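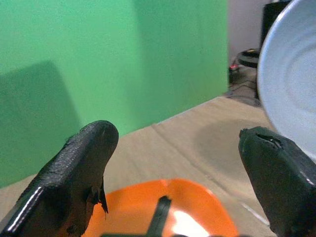

Figure 5. Orange dish on the table, large pale bowl behind it.

Section 5: Setting Out, Using and Putting Away the Bowls

This section covers the bowls and dishes supplied with the Zolison table set. Read it together with the parts list inside the lid of the carton. The Eltason set has the same bowls but a different tray, so skip steps 3 and 4 of section 5.2 if you have that one.

5.1 Before first use

1. Take all bowls and dishes out of the carton and remove the paper sleeves. Keep the sleeves if you plan to store the set for part of the year.

2. Wash each piece by hand in warm water with a little dish soap. Use a soft cloth or sponge.

3. Rinse well and dry with a towel. Do not leave the pieces stacked while they are damp. They can stick together, and pulling them apart by force may crack a rim.

4. Run a fingertip along each rim. If you feel a chip or a sharp spot, set the piece aside and see 5.6.

Note: A new plastic dish may have a slight smell when it comes out of the carton. Wash it a second time and let it stand in open air overnight.

5.2 Setting the table

1. Clear the table and wipe it down. Grit under a bowl will scratch both the bowl and the tabletop.

2. Put the large bowl down first, toward the back of the table. It is the hardest piece to move once the rest is in place.

3. Unfold the tray and press the two side catches until they click.

4. Set the tray to the left or right of the large bowl, whichever suits the person serving.

5. Place the orange dish in front, within easy reach. Leave enough space between it and the large bowl to get a hand around either one.

6. Put the remaining small dishes wherever they are needed.

The orange dish is meant for small items that people reach for often, such as cut fruit, nuts, crackers or wrapped candy. The large bowl is for salad, bread or anything served with a spoon or tongs.

CAUTION: Do not set the large bowl with its rim over the edge of the table. A full bowl can tip if someone leans on it.

5.3 Filling and serving

1. Fill the large bowl after it is in position. Carrying it full is possible, but use both hands and hold it from underneath.

2. Keep the contents at least a finger's width below the rim.

3. Let hot food cool before you put it in a plastic dish. Soup, melted butter and anything straight from the pan should go in a heatproof bowl from your own kitchen.

4. Refill the small dishes at the counter – spills are easier to deal with there.

5. When you lift a plastic dish, support the bottom. Picking up a heavy dish by the rim will bend it over time.

CAUTION: The plastic dishes are not for use in an oven, under a broiler or in a microwave. Do not set them on a stove, even when the burner is off.

5.4 Cleaning

1. Empty the bowls and wipe out any oil with a paper towel.

2. Wash in warm soapy water. For tomato or turmeric stains, make a paste of baking soda and water, spread it over the stain and leave it for an hour before rinsing.

3. Do not use steel wool, scouring powder or the rough side of a sponge. These dull the surface, and the shine cannot be brought back.

4. Dry all pieces fully, including the underside.

Note: The small dishes can go on the top rack of a dishwasher if the heated dry setting is turned off. Wash the large bowl by hand.

5.5 Stacking and storage

1. Sort the pieces by size.

2. Put the large bowl at the bottom, then nest the smaller dishes inside it, widest first.

3. Place a paper sleeve or a folded napkin between pieces.

4. Fold the tray flat and stand it on its long side next to the stack. Do not lay it on top.

5. Store the set in a cupboard away from direct sun. Bright colors fade on a windowsill, orange sooner than most.

If two dishes have stuck together, fill the inner one with cold water and stand the outer one in warm water for a few minutes. Twist gently. Do not pry with a knife.

5.6 Problems and replacement pieces

Dish rocks on the table: Turn it over and check the underside for dried food. If it is clean and still rocks, try it on a different surface before asking for a replacement.

Surface feels sticky: There is probably a film of oil left on it. Wash again with fresh water and more soap.

Rim is chipped or cracked: Stop using the piece for food. Small cracks hold dirt and grow longer each time the dish is washed.

Tray catch will not click: Open the tray fully and look for crumbs in the catch. Brush them out with a dry toothbrush. Do not oil the catch.

Replacement pieces can be ordered from the Gudeta parts desk in Oltanham. Quote part number 706 for the orange dish and part number 78 for the large bowl. Lids are sold separately and fit the small dishes only.

Send questions about this section to Leif Ledefoged at the parts desk, and include the set name printed on the end of the carton.

Section revised 11th February. Replaces the loose sheet packed with earlier sets.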